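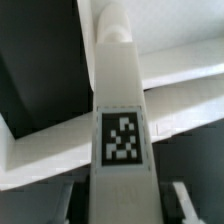 ## Chapter 7. Rules for Machines That Touch Things

Every rule in a robot handbook began as a bad afternoon. The handbook will never admit this. It says "the operator shall verify tag legibility prior to commencing the cycle," in the tone of someone who has always known it, and leaves out the afternoon when the tag was covered in dust, the arm decided it was somewhere else, and a shelf bracket paid the difference.

The earlier chapters dealt with how a manipulator moves. We now turn to how it ought to behave, and who gets to say so. Readers hoping for ethics in the grand sense should skip to Chapter 12. Our subject is stickers, logbooks, speed limits and the correct place to stand.

### 7.1 Three kinds of "must"

Beginners tend to treat all written guidance as one heap. It pays to sort the heap.

A **regulation** is backed by law. Ignore it and you may meet an inspector. A **standard** is an agreement among people who build and use the machines; it has no teeth until a contract or a regulation lends it some, and then it has plenty. **Good practice** is whatever the experienced person in your shop does without looking it up. It's the least formal of the lot and the one you'll use before lunch.

The trouble starts when one gets dressed up as another. A supplier says a feature is "required" and means it would be convenient for the supplier. A technician says a step is "just how we do it" and is in fact describing a legal duty. When you hear the word *must*, ask where it is written down. You will be unpopular for a week or so.

### 7.2 The Tolulstead rules

We will follow one site through the whole chapter. Tolulstead is a small parts store where a Warkon arm handles stock on shelving built by Boltden. The site rules were drawn up by Lucian Marinescu, who inherited a binder of 593 separate instructions, several of which forbade each other. His first act was to find out which ones people obeyed. His second was to take the binder home.

The revision that replaced it, dated 11/27/19, fits on 2 pages. Its section on reference tags reads, in full:

> 1. A tag is part of the machine. Treat damage to a tag as damage to the machine.
> 2. Tags go on flat faces only. Keep the whole border visible.
> 3. Wipe with a dry cloth. No solvent.
> 4. A tag that has been moved, relabeled or replaced voids the calibration. Recalibrate before the next cycle.
> 5. Do not write on or over a tag, even helpfully.

Rule 5 has a history, and you may guess at it.
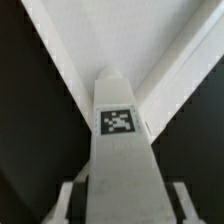

Notice how little of this is about danger. Most of the working rules at any site protect the *measurement*, on the theory that a robot which knows where it is will do less harm than one which has to guess. A square black-and-white marker looks like the cheapest thing in the building. It's also what the arm's opinions about distance may rest on, and a scuff in the wrong spot can change those opinions without changing the arm's confidence one bit.

Rule 4 is the one people break. Swapping a worn tag takes a minute and recalibrating takes a good deal longer, so the swap gets done and the recalibration gets promised. Marinescu's answer was to keep the spare tags in the same drawer as the calibration log, with the log on top. As a piece of engineering this is not impressive — it has no moving parts except the drawer — but it worked better than the warning notice it replaced.

### 7.3 Writing a rule that will be followed

Compare two versions of the same instruction. The old binder said:

> Personnel shall exercise due care when operating in proximity to shelving.

The current sheet says:

> Within 200 mm of a shelf, use slow mode.

The first version can't be broken, since no one can say what it asks for. The second can be broken, and that is its chief merit. You can check it, log it, argue with the number and change the number in July if the number was wrong. A rule that can't be broken gives you nothing to inspect.

Tolulstead logged 1093 cycles under the new sheet before its first review. We return to that log in Section 7.5, where the slow-mode rule comes off rather worse than its author had hoped. Before that we need a vocabulary for near misses, and the usual starting point is the Shi scale, which grades an event by what the machine believed at the time as well as by what it hit.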